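Updated 11/09/2019. Short answers, more when we get a minute.

# Dorkholm Quarry - Royalties and Permits FAQ

**Who owns the stone, me or the county?**

Depends on your deed. If the mineral rights were split off years ago you own the grass and somebody else owns the limestone under it. Check the deed first, then call us. Not the other way round please.

**What is the royalty on?**

Tons over the scale. Not tons blasted, not tons sitting in the stockpile. Truck gets weighed empty, weighed full, difference goes on the ticket. Landowners get paid on tickets.

**When do statements go out?**

Twice a year. June is the big one. If yours hasn't shown up by the end of the month, email Danai Tsakiris in the lease office and put your parcel number in the subject line. Without the parcel number it goes in the slow pile.

**My statement says 1,148 tons and my neighbor's says way more. Why?**

The working face moves. This season it's mostly on the Politis side, so those parcels are getting the tonnage. Next bench comes back east.

**Do I get paid when nothing is being dug on my parcel?**

Yes, the minimum rent. It's in section 2 of the lease. It counts against later royalties, so a good year after a dead one may look smaller than you expected. Read that section twice, it's where most of the phone calls come from. 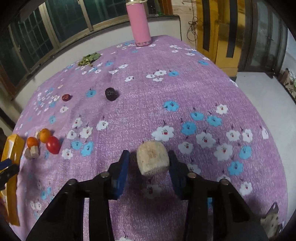
Manolis Psarras wrote in to say the minimum rent answer still leaves out leases signed before the Clumora extension, and that on his the rent does not get deducted from anything. He's right. Older leases are different - if yours has no "recoupment" paragraph, the rent is yours to keep and the royalties start clean.

**How close can they dig to my house?**

400 feet from an occupied dwelling under our permit. Barns and sheds don't count as dwellings, wells have there own rule (see the permit, the part on water).

**Blasting - when, and how will I know?**

Daytime only, never on holidays. Sign up for the text list and you get a message 12 hours ahead. Weather can push it back. If it's pushed back you get a second text. Siren goes before every shot regardless.

**I have a crack in my foundation. Now what?**

Write down the date and time you noticed it, take photos with a ruler next to the crack, send both in. We pull the seismograph record for that day and mail you a copy. If you had a pre-blast survey done, dig it out. If you never had one, ask Peter Ondrejka to schedule it, they're free for anyone inside the permit line.

**Is the Pustus pit part of this?**

No. Separate permit, separate operator. We get there mail sometimes and forward it.

**Can I sell my royalty interest?**

Usually. Needs a recorded assignment, and we need a copy of it before we can change the name on the checks. Until teh copy arrives the old owner keeps getting paid and you two can sort it out.

**What happens to the hole at the end?**

Reclamation plan is on file at the county office. Slopes cut back, topsoil replaced, the low end left as a pond. The bond covers it if the operator walks away.

**Where do I send a question that's not on here?**

Lease office, by email or the drop box at the scale house. Scale house staff can't answer lease questions, they just run the scale.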